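3.2 What exhibitors did with their leads after the show

We came to this part of the study a little by accident, and we are glad that we did. Our first plan was to look only at how small companies behave on the show floor: how they greet people, how long they talk, what they hand out. But when we sat down with the teams from Mavano and Skanmont, both of whom were generous with their time and their coffee, they kept steering us toward the weeks after the doors close. That, they felt, was where most of the money was won or lost, and the more we listened the more we wanted to see whether their records bore them out.

Each of the 4 firms in our sample agreed to share its contact list from the September show, along with a log of every email and phone call that followed. Taken together the lists held around 2000 names, which sounds like plenty until one starts removing duplicates, students, and other exhibitors who had only stopped by to say hello. Papadopoulos, the smallest firm, kept its list on paper cards, and we spent a happy if rather slow afternoon typing them in.
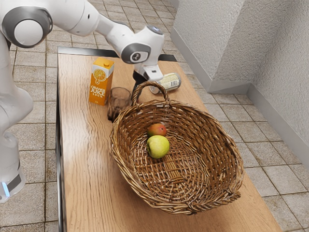
Figure 3. Tabletop setup with robot arm.

Shona Rutherford, reading an early draft of this section, remarked that we had been too quick to treat a late reply as a lost one, and that plenty of buyers put trade show mail in a folder and come back to it when their own budgets open up. We think she is right, and we have gone back and kept those contacts in the count for as long as the logs allow.

With that change made, the pattern is still fairly plain. Firms that wrote a short personal note, mentioning something the visitor had said at the booth, heard back more often than firms that sent the same message to everyone. Odotura had tried it both ways, sending 200 personal notes and a general mailing to the rest of its list, and its sales staff told us they would not willingly go back to the general mailing alone. We would love to make more of this than we can, but the people who got a personal note were also the people who had stayed longest to talk, and our logs have no good way of pulling those 2 things apart. We return to the question in Section 5, where we look at booth conversations in more detail.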